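亲子厨房开课前安全检查表(附逐项批注)

适用场地:Jundidero 亲子厨房,一楼大操作间
检查日期:27/08/2021
检查人:Hongjun Cui
复核人:Thaís Araújo

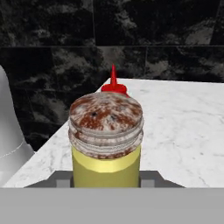

先说结果:可以开课!全表一共44项,不合格的有3项,都不是大问题,两项当场就改好了,剩下一项(后门的门吸)已经报修,开课前没修好的话就先用门挡顶着。上一次全面检查是五月,那时候冷藏柜和插座让我头疼了好一阵,这回一路看下来,心情真的好多了。

批注写得比较啰嗦,请各位带课老师多担待。打勾谁都会,可是下一位接手的人看到一排勾,其实不知道我当时看了什么、摸了什么、在哪里犹豫过,所以我把这些都写进去了。没有单独列出来的小项(灯管、窗扣、扫帚间之类)都合格,原始表格夹在办公室的蓝色文件夹里,想看的自己去翻。

填写说明:合格写“合格”,现场改好的写“已改”,需要后续处理的写“待办”。批注写在每项下面,长短随意。

一、地面、通道与出入口

1. 操作间地面干燥、无油污、无翘起的边角
结果:合格
批注:水池前那一块我特意蹲下来用手摸了,不粘。上午拖过,检查时已经干透。孩子们穿什么鞋来的都有,有的还穿洞洞鞋,所以这一块请每节课中间再看一眼,尤其是洗完菜以后。

2. 主通道够两位家长并排走过,没有书包、婴儿车占道
结果:合格
批注:婴儿车统一停到走廊的凹位里。上一期有位爸爸很贴心地帮大家把书包排成一排,就排在通道上……排得是真整齐,可惜位置不对。这期挂钩已经装好了,进门先挂包!

3. 后门能从里面一推就开
结果:合格(门本身),待办(门吸)
批注:推了好几回,都顺畅。门吸吸不住,风大的时候门会自己甩回来,小朋友的手指正好在那个高度。已报修,修好之前用橡胶门挡,谁开门谁放。

4. 门缝防夹条
结果:合格
批注:储物间那扇门的防夹条换了新的,软硬正合适,我很喜欢。

5. 防滑垫四角平整
结果:已改
批注:六号台前面那块卷了一个角,我踩过去差点绊着自己。已经换成备用的那块。

二、操作台与踏脚凳

6. 操作台稳固,轮子锁死
结果:合格
批注:8张台子一张一张推过。锁轮子的时候请听到“咔”的一声再松脚,有两张台子的锁比较紧,踩轻了看着像锁上了,其实没有。

7. 踏脚凳防滑面完好,承重标签清楚
结果:合格
批注:踏脚凳只给孩子用,大人请不要站上去拿高柜里的东西。我知道,那个高度刚刚好,太诱人了,我自己也忍过好多次。要拿高处的东西请去储物间搬梯凳。

8. 台面边角护条
结果:合格
批注:转角处的护条有一点点发黄,粘得很牢,这期不换。

9. 每张台子人数不超过定额
结果:合格(按报名表核对)
批注:每张台子最多6个人,大人小孩一起算。如果有奶奶外婆临时一起来,太欢迎了!请她们坐靠窗的那排椅子,视野特别好,拍照也方便,还不会挤到切菜的位置。

三、刀具、签子与其他尖锐物

10. 成人刀具放在带锁抽屉里,按数发放、按数回收
结果:合格
批注:这一项是我最在意的。发刀的时候老师报数,收刀的时候家长也跟着报一遍,几期下来大家配合得特别好。刀用完了放回刀托,不要放进水池里泡着,泡沫底下什么都看不见,伸手进去洗杯子的人很容易碰到。

11. 儿童刀无缺口、无毛刺
结果:合格
批注:Mevlow 那一批锯齿儿童刀比我想的耐用多了,切黄瓜、切香蕉、切蒸熟的胡萝卜都没问题。有一点要提醒家长:儿童刀照样能划破皮肤,“儿童”两个字不等于可以让孩子一个人拿着到处走。切的时候另一只手蜷起来,像小猫爪子那样,孩子们一听就会,还会顺便喵一声。

12. 竹签、牙签
结果:合格
批注:本期水果串那节课改用圆头的纸棒,Edileuza Peixoto 老师提议的,我举双手赞成!草莓和蜜瓜块用纸棒都能串上,葡萄要先纵向切成四瓣再串(见第22项)。三岁以下的小朋友不串,直接装小碗吃,一样开心。

13. 削皮刀、擦丝器
结果:合格
批注:擦丝器只由大人使用。孩子可以负责把擦好的丝拨进碗里,这个活儿他们抢着干。

14. 饼干模具边缘
结果:合格
批注:金属模具都是一面圆边、一面薄边,请把圆边朝上再递给孩子,手掌往下压的时候就不会硌疼。星星模具有点变形,不影响使用,就是压出来的星星胖了一点。

四、炉灶、烤箱与热的东西

15. 燃气总阀、灶具开关正常
结果:合格
批注:用检漏液刷过接口,没有起泡。课间休息时总阀要关,由当节老师负责,助教提醒。

16. 锅柄一律朝里
结果:合格(现场演示)
批注:请在开课前的五分钟里给家长演示一遍,不要只用嘴说。孩子的手能够到哪里,得蹲到他们的高度看一看才知道,我每次蹲下去都有新发现。

17. 烤箱前的“红线区”
结果:合格
批注:地上的红胶带重新贴过了,颜色鲜亮,漂亮!烤箱开着的时候,小朋友站在线外看,大人进线内取盘。等饼干出炉那几分钟是最热闹的,也是最容易往前挤的,助教请提前站到线上。

18. 隔热手套无破洞、干燥
结果:已改
批注:有一只内衬潮了。湿手套拿热盘子特别容易烫手,已经换下来晾着,抽屉里补了新的。

19. 热汤、热饮不上儿童操作台
结果:合格
批注:家长的咖啡和茶也算热饮哦。带盖的杯子请放在窗台旁边的高桌上,我们在那里留了位置。

20. 烫伤处理卡贴在水池上方
结果:合格
批注:卡片字够大,站远一点也读得到。内容大家都背得出来了吧:先用流动的凉水冲够二十分钟,不涂牙膏,不涂酱油,不敷冰块,情况不好马上送医。

五、食材、过敏与冷藏

21. 过敏登记表与当日食材逐项核对
结果:合格
批注:登记表由 Kelly Godoy 整理,每个家庭都回了信,一家不落,太棒了!本期有孩子对花生过敏,也有孩子对鸡蛋过敏,所以整期课程不进花生制品,鸡蛋那节课另外准备无蛋面糊,用单独的碗和单独的打蛋器,碗底贴绿色标签。请家长不要自带零食到台上分享,心意我们都懂,下课以后再分。

22. 容易噎住的食材处理方法
结果:合格
批注:整颗葡萄和小番茄都要纵向切成四瓣。整粒坚果不给五岁以下的孩子。生胡萝卜对小小孩来说太硬,蒸软或者擦丝。吃的时候坐着吃,笑归笑,嘴里有东西的时候请先咽下去再讲笑话(这一条是对爸爸们说的)。

23. 冷藏柜温度
结果:合格
批注:早中晚看了三回,都在四度以下。五月那次换过门封条以后,这台柜子就像换了一个脾气。Subramaniam 送来的那支温度计挂在中层,字很大,路过顺便看一眼就行,不用专门跑一趟。

24. 生熟分开
结果:合格
批注:红色砧板切生肉,绿色砧板切蔬果,白色砧板切面包和熟食。这期课程里只有鸡肉卷那一节会用到生肉,全程由老师处理,孩子们负责铺菜叶和卷饼。摸过生肉的手,什么都先别碰,洗了再说。

25. 食材保质期
结果:合格
批注:全部看过。鹰嘴豆泥开封以后要写日期,笔就拴在冷藏柜把手上,请不要再把笔借走了,谢谢!

26. 蜂蜜
结果:合格
批注:一岁以内的宝宝不能吃蜂蜜。虽然报名的孩子都超过一岁,但常常有弟弟妹妹跟着来,尝味道的小勺子请看好。

六、洗手与清洁用品

27. 洗手液、纸巾充足
结果:合格
批注:洗手歌的歌词贴在镜子旁边,İlker Uçar 老师重新写过一版,比原来那版好唱太多了,我检查的时候不知不觉唱了两遍。

28. 热水出水温度
结果:合格
批注:混水阀调好了,孩子一侧的龙头出来是温水。请不要动水池下面的旋钮。

29. 清洁剂锁在柜子里,全部有标签
结果:合格
批注:绝对不要把清洁剂倒进饮料瓶或者食品罐里,哪怕只是“用一下就倒掉”。这句话我每期都写,下期还会写。

30. 抹布分色
结果:合格
批注:台面用蓝色,地面用灰色。孩子们擦桌子的热情很高,拿错了也别急,换一块给他们接着擦就好。

七、电器

31. 插座保护盖
结果:合格
批注:每一个都按过,没有松的。不用的时候盖上,用完拔掉插头再盖上。

32. 手持搅拌棒、料理机
结果:合格
批注:换刀头、清洗之前先拔插头。按按钮这件光荣的事可以交给孩子,不过要等盖子盖好、大人的手扶稳以后,大家一起倒数再按。

33. 电线不垂到台面以下
结果:合格
批注:华夫饼机的线比较长,用理线夹收短了。那台机器外壳很烫,请放在台子靠里的位置。

八、应急

34. 灭火器压力在绿区,灭火毯在挂钩上
结果:合格
批注:灭火毯的拉绳朝下,伸手就能拉。油锅起火不能浇水,盖锅盖、关火、用灭火毯,这几句请助教也会说。

35. 急救箱
结果:合格
批注:创可贴补了,蓝色的那种,掉进面团里一眼就能看见。纱布、烧伤敷料都在有效期内。剪刀在盖子内侧的插袋里。

36. 当节课至少有一位会儿童急救的老师在场
结果:合格
批注:Edileuza Peixoto 和 İlker Uçar 都有证,排班已经错开。海姆立克的手法请在开课前对着练习娃娃再复习一次,手上有记忆,心里才不慌。

37. 集合点
结果:合格
批注:出后门右转,大树下面。请把这件事当成一个小游戏讲给孩子听,“听到哨声我们就去大树那里排队”,他们记得比大人还牢。

九、给带课老师的补充意见

· 开课前的安全说明请控制得短一点。孩子能听进去的就那么几句,其他的边做边讲。小猫爪子、红线、坐着吃,这几样讲清楚就已经很好了。

· 给每个孩子安排一件真正的活儿。手里有事做的孩子很少乱跑,捣牛油果、撕生菜、撒芝麻、数小番茄,都是好活儿。

· Fotero 的围裙到货了,系带比旧款短,不会拖到地上,也不容易勾到抽屉把手,我试穿了大人款,舍不得脱。长头发请扎起来,宽袖子请卷上去,大人也一样。

· 如果哪位小朋友当天不想动手,就让他看着,或者当“品尝员”。安静看了一整节课、下一节突然抢着揉面的孩子,我见过不止一个!

· 有任何小磕小碰,请都记到登记本上,贴一片创可贴的也记。下次检查的时候我会从登记本看起。

复核意见(Thaís Araújo):
同意开课。第3项我又去推了一次门,门挡有效,但请换成颜色醒目的,灰色那个和地砖太像了。第21项我建议把绿色标签也贴一张在打蛋器的手柄上,洗完以后不会混。第29项的柜子钥匙目前只有一把,请再配一把放办公室。其余没有意见,批注看得很愉快。

检查人回复:
门挡换成黄色的了。标签贴了。钥匙明天去配。

Jundidero 亲子厨房 | 联系我们 | 版权所有,转载请先告知 | 返回顶部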